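Layout tape lifting off sealed garage slab - what are you using?

threadbare_tap
I'm laying out a bench run and two cabinet footprints on a gray sealed garage floor and I keep losing my marks. Pencil doesn't show on the sealer. Chalk line shows fine until the first sweep. So I went to blue painter's tape, one strip per reference line, crossing at the control point, and measured everything off the edge of the tape.

Two problems. First, the tape lifts at the ends after a few days. Second, my diagonals don't agree. I have a rectangle of 77 by 51 inches that should be square, and the diagonals come out different by more than I can blame on the tape measure. I re-pulled both strips and got a different error.

The sealer is a water-based acrylic, Prudside brand, two coats, put down in August. Floor was swept but not washed. What do people use, and is tape even the right way to do this?

kilnside
Tape is a marker. It isn't a reference. If you measure off the tape edge you inherit every wobble you put in when you stuck it down, and painter's tape is crepe paper, so it stretches when you pull it and relaxes afterward. Over a long strip that is plenty to throw your diagonals.

Put the tape down loosely where the line will go, press it flat, then snap or scribe the real line on top of the tape with a fine pen and a straightedge. Measure from the pen line. The tape is only there to give the pen something to write on.

Your diagonal for 77 by 51 should be a bit over 92 3/8. Whichever one of yours is farther from that tells you very little by itself, by the way. Check the side lengths first. If opposite sides match each other and the diagonals don't, you have a parallelogram. If the sides don't match, fix those before you look at diagonals at all.

mudsill_m
Agree on the pen line. Disagree that the tape stretch matters at this scale. I think the error is in how the corner was set. People stick down one strip, eyeball the second at a right angle, and then try to correct it by picking up one end. The corrected strip ends up with a bow in it.

Do a 3-4-5 from the crossing. On a rectangle that size use 36, 48 and 60 inches. Mark 36 on the short leg and 48 on the long leg, then move the long leg until the distance between the marks is 60. Do that with a string or a dry line before any tape goes down.

threadbare_tap
Sides match within a sixteenth, diagonals don't. So it is a parallelogram. I did eyeball the second strip and then shift it.

kilnside
Then mudsill_m has your answer for the corner. I still say scribe on top of the tape.

roughcoat
Different opinion: skip tape on sealed concrete entirely. I've had blue tape pull acrylic sealer off in patches, and the patches are dull forever unless you recoat the whole bay. If the sealer was put on over a slab with any moisture in it the bond is already weak. Use a wax crayon or a soapstone stick. Soapstone shows up well on gray and wipes off with a damp rag.

mudsill_m
Soapstone makes a line close to an eighth wide. That's fine for framing. It's no good for cabinet feet that have to land on leveling pads.

roughcoat
You can sharpen it.

mudsill_m
You can sharpen it once every foot, yes.

pulley_and_pin
I do floor layout for racking. We use tape on sealed slabs all the time and very rarely pull sealer. The variables are how long it stays down and how it comes off. Up to 7 days for the ordinary blue, then it should come up whether the job is done or not. Pull it back over itself at a low angle, slowly. If you yank it straight up you're testing the sealer.

For lifting ends, the cause is nearly always dust. A swept slab is still dusty. Wipe the path with a barely damp microfiber, let it dry fully, then tape and run a hard roller over it. A J-roller for laminate is good. A credit card works but gives you uneven pressure.

I compared a few on a sealed test slab in our shop. Bosman blue held its ends the longest. Jorero green had a cleaner edge but more adhesive transfer. The no-name roll was up by the next morning.

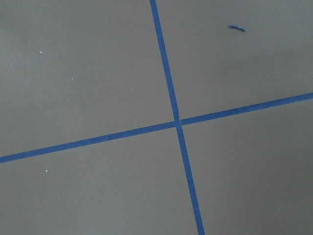
Blue tape crossing on gray. Note the grit - wipe before you stick.

That grit matters more than people expect. A single grain under the tape holds a small area off the floor and the lift starts from there. It also throws your straightedge if you are scribing against the surface, so brush the area clear again before you draw anything.

Also, where two strips cross, put your control point on the top strip only, and scribe both lines through it there. If you mark one line on the lower strip and one on the upper, you are reading across a step, and your eye will put the intersection in a slightly different place depending on where you kneel.

kilnside
Good point about the step. I cut the upper strip back at the crossing and leave a small window to bare floor, then punch or pen the point directly on the slab. No parallax and no step.

pulley_and_pin
That works on bare concrete. On sealer I'd avoid cutting. A knife goes through tape and into acrylic very easily and you'll have a cross scored in the floor after the tape is gone.

kilnside
Fair. I tear it against a putty knife, I don't cut it. Should have said so.

roughcoat
How many of these methods end with damage to the sealer compared with a crayon, which ends with none?

mudsill_m
The crayon ends with wax in the pores if there's a thin spot in the sealer, and the next coat won't stick to it. Every one of these has a failure mode. The question was about accuracy.

roughcoat
The question was "is tape even the right way." I'm answering that part.

ledgerboard
Is a laser out of the question? A cross-line laser set on the control point gives you both legs at once and you only tape where you need a permanent mark. The Plarach one I have is rated at 1/8 at 30 feet. Over a 77 inch side that is well under the width of a pen line.

mudsill_m
The rated accuracy on most of those is for level and plumb. Check whether the square between the two vertical planes has its own number. On mine it's worse than the level figure. Verify it: set it up, mark all four legs, turn the unit 90 degrees, and see whether the beams land on the same marks. If they don't, half the difference is your error.

ledgerboard
Mine only throws one vertical, so I use it for a straight line and do the square by hand. I should have been clearer. It still helps, as the line doesn't bow.

threadbare_tap
No laser. I have a dry line, a 48 inch straightedge and a decent tape measure. I'll try this:

1. Wash the whole area, let it dry overnight.
2. Dry line for the long leg, parallel to the back wall.
3. 36-48-60 for the short leg, also with the dry line.
4. Tape under the lines, rolled down.
5. Pen lines on the tape, everything measured from those.
6. Diagonals before I move any cabinets.

Does it matter that the back wall isn't straight? It has a belly of maybe a quarter inch in the middle.

pulley_and_pin
Don't reference the wall. Pick two points near its ends, offset the same distance from each, and run the line through those. Then check the gap at the belly so you know the cabinet backs will clear. If the offset is measured from the high spot at one end and from a hollow at the other you have built the wall's error into the layout.

One change to the order. Mark all your corners before you remove the dry line, while you can still see whether the tape drifted when you rolled it.

kilnside
And hook error. Burn an inch or four on the tape measure, whichever you will remember to subtract, and use the same tape for every dimension. The hook is supposed to move by its own thickness, but on an old tape the rivets are worn and it moves farther than that.

roughcoat
Try a short strip of tape in a corner first, leave it as long as you plan to leave the real ones, and see what comes up with it. That's my last word on the sealer.

threadbare_tap
Will do. I have a spot behind the water heater.

threadbare_tap
Update. Washed, dried, re-laid it with the dry line. Sides are the same as before, diagonals now agree within 1/32, and both read 92 3/8. The test strip behind the water heater came up clean after 4 days, with a faint dull band that I could only see with a flashlight held low. It wiped off with a damp rag, so I take it to be adhesive residue and not missing sealer.

One end of the long strip did start lifting again. It's the end nearest the door. I put a second short piece across it and it has held so far.

pulley_and_pin
Door end gets the temperature swing and the dust. Cross piece is what I'd do too. Good numbers.

roughcoat
A dull band after 4 days is a dull band. Glad it wiped off.

mudsill_m
1/32 on a 92 inch diagonal is better than the cabinets will be. Go ahead and set them.

Last updated: 29/01/2023

Reader comments

gravelbed: Tried the 3-4-5 with string on a patio form. The string sagged in the wind and I had to weight it. Works much better indoors.

oddlot_hinge: Does the same wipe-and-roll approach hold on epoxy? My slab has flake in it and the tape only touches the high points.

pulley_and_pin: On flake, use a wider tape and expect less from it. The pen line will be rough as well. I'd use the dry line for everything and mark the corners only.

sillgasket: Metric people can use 900, 1200 and 1500 mm for the corner check. Same triangle.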